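Search this site
Search for: Go

Tolwood Ponds Group – Minutes of the meeting held on 9th March

Apologies were received from two members. The minutes of the previous meeting were agreed.

1. Aeration of the lower pond

The Kirnent diffuser line has now been in the water for one winter. Oxygen readings at the outlet end were acceptable. Readings at the inlet end were low on still mornings and the group agreed that the air is not being shared evenly along the run. The far end sits deeper than the drawing shows.

Two options were put forward: a second feed from the bank, or a larger blower on the existing feed. Grikard has quoted £2,372 for a larger blower with a wall bracket, delivery included. Essien has not yet replied.

Agreed: to wait for the Essien price before deciding. The second feed would need 200 metres of pipe and a trench across the footpath, so permission would have to be asked for first.

2. Filters and noise

The intake filter was found clogged with willow fluff and has been replaced. A spare is to be kept in the pump house.

One neighbour has written again about the hum at night. The timer will be moved so that the blower rests from eleven until two – this will be looked at again in June, when the water is warmer and the fish need more air.

3. Weed and silt

Blanket weed is already showing on the south side. Raking to start as soon as the bank is firm enough to stand on. Silt depth to be measured at the same pegs as last year.

4. Money

Electricity for the quarter came to £380. This was higher than expected and the meter reading will be checked against the bill.

5. Any other business

Keys to the pump house are to be signed for in the book. The padlock on the lower gate is stiff and needs oil.

The meeting closed at 9.15 pm.
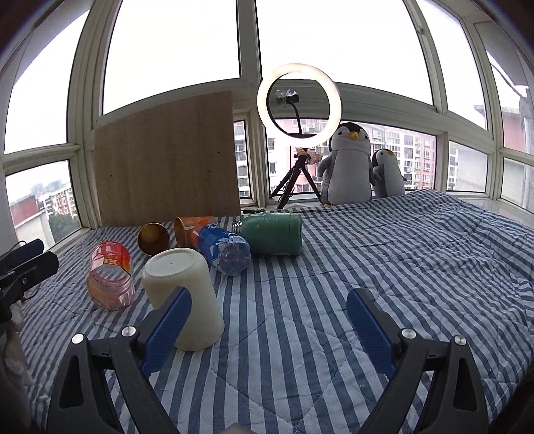
Upturned cup on the striped quilt, by the bay windows.

Comments (3)

pondside: Is the blower going off at eleven every night or only at weekends?

Reedmace – Every night as I understood it. Item 2 doesn't say otherwise.

lower gate user: Padlock has been oiled, still stiff. I think it wants replacing.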